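The Foam Shape Sorter Is My New Favorite Thing

Posted in November by Dzifa Acheampong

I have been a wooden toy person for as long as I've had anyone to buy toys for. My shelves are full of them, my feet have stepped on all of them, and I would have told you a month ago that foam was for pool noodles and packing boxes. Well! I have changed my mind in a big way and I want to tell you all about it.

It started with my sister-in-law Gifty, who was clearing out her hall closet on a Thursday night and texted me a list of what was going. Two floor puzzles, a bag of finger puppets, a bead maze with a wobbly base (Stesby, the good one, still works fine) and "big foam peg thing, takes up half a shelf, please." I said yes to everything because I always say yes to everything.

The puppets went straight in the wash. The bead maze got glued. And the big foam peg thing went on the table, and I sat down with it and didn't get up until my tea was cold.

The sound, or the lack of it

If you have ever lived above a person who works nights, you will understand me. Our downstairs neighbor Ekow sleeps until two in the afternoon, and wooden blocks on a wood floor at 7 a.m. have been a sore point between us for over 12 months. A foam board doesn't bang. It doesn't rattle when you carry it. You can drop a piece back in its hole from way too high up, the way a toddler always will, and you get a soft little pat. I love that pat. I could listen to it all day.

It's also light enough for a small kid to drag around by one corner, which mine does, from the living room to the bathroom and back again.

The fit

What I really want to rave about is how the pieces go in. With a wooden sorter, the holes are cut a bit big so nothing jams, and everything slides around and falls over. Foam has some squeeze to it. When you get the shape lined up, there's a tiny bit of drag and then it settles, and it stays standing. My son Nii (he's two and a half, and extremely serious about his work) noticed this before I did. He pushed a cylinder in, let go very slowly, and then looked at me like he had invented the cylinder.

Circles first, by the way. Always circles, they go in whichever way you turn them. Squares came next and took us most of a week. The star is a beast. There are so many ways to be almost right with a star, and he has shouted at it in the car when it wasn't even with us.

Setting it up

I used to put every piece in its place before he woke up, all neat, and he would walk right past it. A finished puzzle is boring! Now I leave it half done - some pegs standing up, some holes open, a few odd blocks sitting close by to tempt him - and he can't resist.

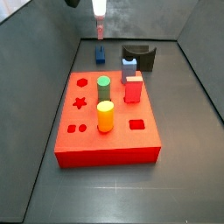

What else goes on the table

I like to mix in blocks from other sets, especially ones with a cutout or a curve in them. He knows they don't have a hole of their own and he tries them anyway, and then he starts building on the board, which makes a great little stage. The finger puppets have been performing up there nightly.

Cleaning

Damp cloth, drop of dish soap, and a cotton swab for the corners of the star, where the cracker crumbs go to live. Let it dry flat. Don't leave it by the radiator (ask me about the puzzle mat).

I keep the loose pieces in an old Todberg bread tin with the lid off, and the board slides in behind the couch. Next up I want to tell you about the bead maze repair, which took three kinds of glue and one very bad word.

Comments

Abena Agyeman: We had one of these when my girls were small and the star got chewed down to more of a flower. Still fit, sort of! So happy to see foam get some love.

Ekow Dramani: Downstairs neighbor here. Confirming the pat. Keep it up.

Gifty Odoi: You're NOT giving it back, right? My shelf is full of towels now.

Dzifa Acheampong: Never giving it back. Do you have any more puppets?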